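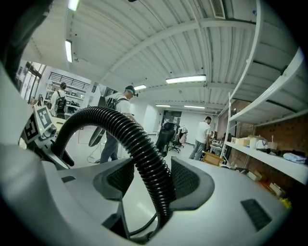

Room to work: the shared workshop at Kostgate

Most people who rent a bench at Kostgate come for the floor. It is white, it is level, and it is swept every evening before the building closes at 8. The unit was let for many years as storage, and when the Tikbridge trust took over the lease it chose to spend its first grant on the ground underfoot and on the lighting above it.

The corrugated ceiling was kept and painted white to match the beams. Fluorescent fittings were retained in preference to spotlights, as members had asked for even light across the whole room.

Furniture has been added slowly. The trust set a limit of 609 pounds for the first round of purchases, and most of it went on shelving and seating. Members may use the open shelves for work in progress, and anything left for more than 30 days is moved to the store - a rule that was disputed at first and is now generally kept.
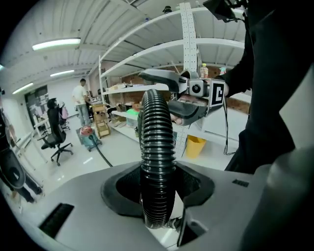
Metal shelving with a yellow wastebasket beneath it, and the red-topped shop vacuum on the floor.

Cleaning equipment is left out on purpose. In the trust's previous premises at Troscombe the vacuum was kept in a locked cupboard, and dust gathered accordingly. Office chairs on wheels are shared between the desks and are not reserved. A step stool is provided for the upper shelves, which should carry light items only.

Applications for the autumn term close in September. Visitors may see the room on any Friday afternoon by arrangement with the Kostgate office.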